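17 de enero de 2026. Cuaderno del taller, Cotside

Buenos días a quien lea esto (seguramente tú, Müzeyyen, con el café en la mano). Ayer seguí con la cola de almidón para las etiquetas de tela y por fin me quedó sin grumos: 20 g de almidón, agua fría primero, y luego a 90 grados removiendo sin parar, ¡qué paciencia!

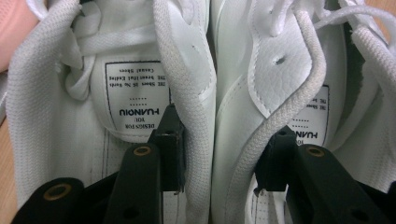 La cola nueva agarra bien en algodón, pero en el poliéster de Grevgate las esquinas se levantan a las pocas horas. Doğukan propone coser y olvidarnos, y algo de razón tiene: la etiqueta de la lengüeta, blanca con su filete negro fino y el «HUANQIU» en mayúsculas, va cosida. Me gusta ese filete para las nuestras, por cierto. Dejo seis muestras prensando hasta mañana, con la receta apuntada en la tapa del bote.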